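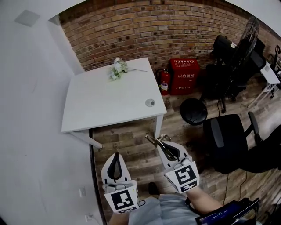

November, evening. I stayed in the office until the light went, because I wanted to decide about the white table. It is too plain for the brick wall, but I like it. The false flowers I would keep, only in a vase. Drirby sells one for 12 pounds.

The fan can go to the store room until spring. Two office chairs are enough for me, and the stool is good for short visits.

Tomorrow I must write to Marchal about the lamp.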